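ドレデオ地区エネルギー協同組合 設備部会 議事録

日時 2024年5月4日 午後
場所 組合事務所 会議室
出席 ゾイア・デムチェンコ(部会長)、バーディ・グエン=トラン、ラリサ・パウリューク、フリホリー・スタシウ
説明者 デチャ・ヘミン(セーテル社 営業技術)
記録 パウリューク

記録者注:発言は要旨です。前回、「前向きに検討」とだけ書いて後で何を検討するのか分からなくなったので、今回は異論も残しました。

1 前回議事録の確認

前回議事録の「熱導管の漏水は収束した」という一文について、スタシウ委員から訂正の申し出。補給水の量が減ったのは事実だが、同じ時期に暖房需要も落ちており、漏れが止まったと言える根拠はない。「補給水量が減少した」に改めることで了承。

2 ムステッティ団地への地域熱供給(大型ヒートポンプ)の提案について

ヘミン氏より、下水処理水を熱源とする大型ヒートポンプの導入案について説明があった。対象はムステッティ団地の298戸。現在のガスボイラー2基のうち古い方を廃止し、新しい方を予備に回す。供給温度は50度とし、厳寒期のみ予備ボイラーで昇温する。機器の設計寿命は30年とのこと。

グエン=トラン委員:50度で足りるという前提はどこから来たのか。団地の放熱器は高温水を前提に選ばれたもので、窓の改修が済んでいない棟もある。

ヘミン氏:改修済みの棟で試算した。未改修の棟では放熱器の交換を推奨する。

グエン=トラン委員:その交換費用は見積書のどの行にあるのか。

ヘミン氏:今回の見積りの範囲外である。

グエン=トラン委員は、範囲外のものを入れずに出した回収年数を組合員に見せるべきではないと述べた。部会長も同意見。見積書の表紙に大きく印刷されている回収年数は、本議事録には転記しない。

スタシウ委員:設計寿命30年というのは何の寿命か。圧縮機なのか、建屋なのか。

ヘミン氏:システム全体としての想定であり、圧縮機は途中で分解整備を行う。

スタシウ委員:分解整備の回数、費用、停止日数を書面で出してほしい。全体としての想定という言い方では、保守契約の比較ができない。以前のドルレル製ポンプのときも似た説明を受け、軸受の交換は保証外だったと後で知った。

ヘミン氏は持ち帰って回答するとした。

次に、熱源側の処理水温度について。説明資料のグラフは年平均値のみであった。部会長から、冬の朝、最も熱が要る時間帯に水温と流量がどうなるかを知りたいとの指摘。処理場の側には時間ごとの記録があるはずで、それを使わずに性能を論じても仕方がない。ヘミン氏によれば、記録の提供はまだ依頼していない。

パウリューク委員から騒音について質問。機械室の予定地は3号棟の寝室側に近い。資料には「低騒音型」とあるだけで数値がない。距離と運転条件をつけた値を求めた。 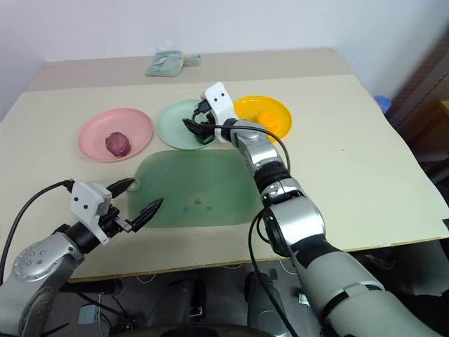 続いて電気料金の前提について。提案書では電力単価を全期間一定としている。グエン=トラン委員は、ガスの単価だけ毎年上がり、電力の単価は動かないという表は見たことがないと述べた。ヘミン氏は、ガスについては過去の傾向を延長し、電力は現契約の単価を使ったと説明。委員からは、延長するなら両方とも延長し、固定するなら両方とも固定して、2通りの結果を並べるよう要望があった。

蓄熱槽の容量についても質疑があった。提案では8時間分となっているが、どの季節の負荷で割った8時間なのかが書かれていない。スタシウ委員が資料の数字から逆算したところ、春先の負荷なら合うが、真冬ではかなり短くなるという。ヘミン氏は季節の前提を確認するとした。なお、夜間の安い電力で蓄熱するという説明は、現在の組合の契約に夜間割引がないため、そのままでは成り立たない。契約を変更する場合の条件は事務所で調べる。

部会長は、ヒートポンプそのものに反対しているのではないと断ったうえで、今日の資料では賛成する理由も見つからなかったと述べた。ガスボイラーの古い方は更新時期を過ぎており、何もしないという選択にも費用がかかる。ただし急ぐことと、確かめずに決めることは別である。比較の対象として、ボイラー単純更新の場合の見積りも取る。

グエン=トラン委員はさらに、未改修の棟の断熱工事を先に行った場合、必要な熱源容量がどこまで小さくなるかを計算すべきだとした。機械を先に買えば、後で断熱をしても大きすぎる機械が残る。パウリューク委員は、順序としては同感だが、断熱工事は以前から棟ごとの合意が取れずに止まっている、それを前提に置けば熱源の話も一緒に止まると述べた。この点は意見が分かれたまま、両方の計算を依頼することにした。

ヘミン氏はここで退席。

3 説明会の開催について

セーテル社から、8月に団地の集会室で住民向け説明会を共催したいとの申し出があった。案内文の案には「暖房費が下がります」とある。委員からは次の意見が出た。

下がるかどうかを本部会が確認していない。共催とすれば組合が請け合ったと受け取られる。(スタシウ)

放熱器の交換で各戸に工事が入る可能性を一行も書いていない。費用より先に、そこを聞かれる。(パウリューク)

説明会自体は早い方がよい。住民が知らないまま話が進んだという苦情は前にもあった。やるなら組合の主催とし、業者には質問に答える立場で来てもらえばよい。(グエン=トラン)

協議の結果、共催の申し出は受けない。組合主催での開催は、第2項の回答が出そろってから改めて諮る。案内文は事務所で作り直し、料金の見通しには触れないこととした。

4 熱量計の検針値の差異

3号棟の棟計と各戸計の合計が合わない件。事務所の報告では「許容範囲内」とのことだったが、何に照らした許容範囲なのかの記載がなかった。スタシウ委員によれば、配管の放熱だけなら夏の方が差の割合は大きく出るはずで、実際には冬に大きい。計器の取付位置か、温度センサーの不良を疑っている。棟計を予備品と入れ替えて検針値を比べる。入替えはスタシウ委員が立ち会う。

パウリューク委員から、差の分が共用費として各戸に按分されているため、原因が分かるまで按分を止められないかとの意見。規約上止められるかどうか不明のため、部会長が理事会に確認する。

5 決定事項および宿題

セーテル社の提案は継続審議とする。採決は行わない。

ヘミン氏に求めるもの:放熱器交換を含めた総費用、圧縮機の分解整備の内訳、騒音値、電力・ガス単価の条件をそろえた再計算、蓄熱容量の季節前提、断熱を先行した場合と先行しない場合の熱源容量。いずれも書面によること。口頭での回答は受け取らない。

処理場への時間別記録の依頼は部会長名で行う。文案はグエン=トラン委員。

ボイラー単純更新の見積り依頼、電力契約の夜間条件の確認および説明会案内文の作り直しは事務所。

棟計の入替えはスタシウ委員と事務所で日程を調整。按分の扱いはデムチェンコ部会長から理事会へ。

6 その他

会議室の暖房が効かないとの発言があり、室温を測ったところ設定値どおりであった。温度計の方が正しいかどうかは未確認。

次回の日程は、セーテル社の回答を受け取った後に決める。

以上
記録 ラリサ・パウリューク
確認 ゾイア・デムチェンコ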